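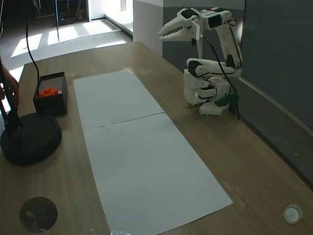
22/02/2019

I slept badly again and woke before the alarm, so I used the time to write my letter to the housing office in Naltusstead. It is the fourth version. In the first one I was too polite and in the second one I was angry, and Akinyi said that both would go to the same drawer. She has lived here longer than me and she knows how they read. The new one has only 58 words and the date when the heating stopped, which was in January.

After breakfast I walked to the post office by the river path. The water is high and brown, and two of the benches stand in it up to the seat. Cù pulled at the lead the whole way and barked at the ducks. He is an old dog but he does not accept it. I met the woman from the bakery, who asked me how my English course is going, and I answered "it goes well", and then all the way home I was thinking that I should have said "it is going well". I still do this after 8 years!

In the afternoon I tried to make my mother's soup. The shop had no fresh dill, only dried, and the taste was flat - I added lemon and then more lemon, and at the end it was a different soup. I ate it anyway with the rest of the bread.
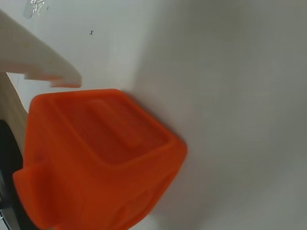 Something orange on white.

Akinyi Muriithi telephoned at six. Her daughter has passed the driving test and they will go to Kunedach for a few days to see the grandmother. She asked if I want to come with them. I said I must think, but I believe I already want to go. I have not seen the sea since last summer and the letter can be answered without me.

I must remember to ask the neighbour about Cù, and to return the library book. It is four days late, and I have read only the first two chapters.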